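Why does a frozen lake sing?

By Noreen Tully
Mar 18, 2022

If you live near a lake that freezes in winter, you may know the sound already. You stand on the shore, the air is very still, and then the lake says "peeeew", like a laser gun in a film. A little later comes a deep groan, as if a big animal is turning in its bed. In the village of Brostau, where I grew up, my grandfather called it "the lake talking in its sleep". My brother and I believed him for many years.

So what makes the sound?

Ice is always a little bit on the move

Most things become smaller when they get colder and bigger when they get warmer. Ice does this too. In the evening, when the sun goes down, the top of the ice becomes colder and wants to shrink. But the underside is touching the water, and it stays at the same temperature. The top pulls, the bottom does not want to follow, and the ice cracks.

Most of these cracks are thin and do not go all the way through. In the morning the sun warms the ice again, it grows, and it pushes against the shore. Then you can hear it once more. This is the reason why the best times for listening are just after sunset and just after sunrise.

Snow makes a difference. It lies on the ice like a blanket and keeps the temperature more even, so a lake under deep snow is quiet. A lake with bare, black ice is the loudest.

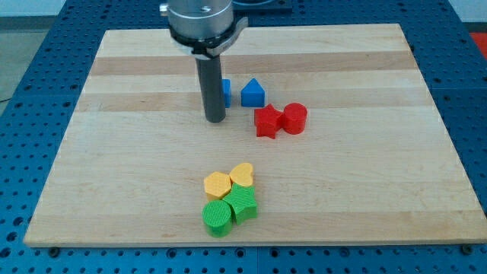
Why does it sound like a laser?

A crack makes many sounds at the same moment, high ones and low ones. In the air, high and low sounds travel at the same speed, so you hear them together as one "crack!". In a thin sheet of ice it is different. There the high sounds run faster than the low sounds.

Imagine a running race with 100 children. If you stand right beside the start, they all go past you in one bunch. If you stand 700 metres away, the fast ones come first and the slow ones come a good while after. It is the same with the sounds in the ice. The high part reaches your ear first and the low part follows, so you hear a note which slides down. Peeeew!

If the crack is near you, it sounds like a snap. If it is far away, the slide is longer.

How a lake freezes

Lake water does one strange thing. When it cools down to four degrees Celsius it is at its heaviest, and it sinks to the bottom. Water which is colder than this is lighter again and stays on top. So the lake freezes from above, and the fish can spend the winter in the deeper water below. It is dark there and they do not move much, but it is not frozen.

Wind can make the lake wait. Lake Jimeck is wide and open, and in some years the waves keep it without ice until the end of December. The small pond at Wemen is only 200 steps long and has tall trees on all sides. It freezes much earlier.

Does a singing lake mean the ice is safe?

No. It also does not mean that the ice is going to break at once. Thick ice sings and thin ice sings, and you cannot know from the sound which one you have in front of you. Listen from the shore, and go on the ice only when a grown-up who knows the lake has checked it. Be extra careful in spring. Ice in spring can look thick and still be weak, like an old biscuit, and near streams it is often thinner than in the middle.

Try it at home

You can hear a small version in your kitchen. Take an ice cube from the freezer and drop it into a glass of water from the tap. Put your ear close to the glass - not on it - and wait. The outside of the cube warms up quickly and the inside is still very cold, so the cube cracks. Try it again with very cold water and listen if it is louder or quieter.

A question from a reader

Class 4 at Sriwong School asked me if a river can sing too. It can, but less often. The water below the ice is moving and the ice is not so even, so you hear more knocking and scraping. When the ice on a river breaks up in spring, the noise can be very loud, and then you should stay well away from the bank.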